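Notebook, April, cell 3 (Zotine). Written by Lai-ching Fu.

Today I checked the gripper pads and the zero of the wrist joint. In simulation first, with the Kamosby model of the cell — the real arm waits until 14:00. 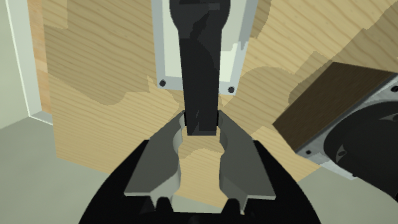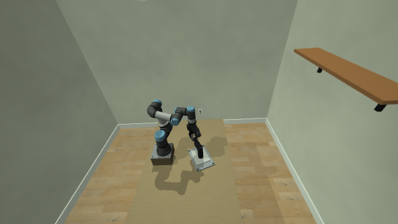
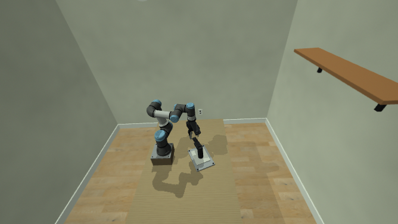

Simulation views, gripper and plate in all of them.

Do we need to teach the points again after new pads?
Only the grip point. The Lastex pads are 2 mm thicker than the old ones, so change the closing width and leave the approach points as they are.

Still to do: tighten the 5 base screws on Mkhize's list, save the offsets.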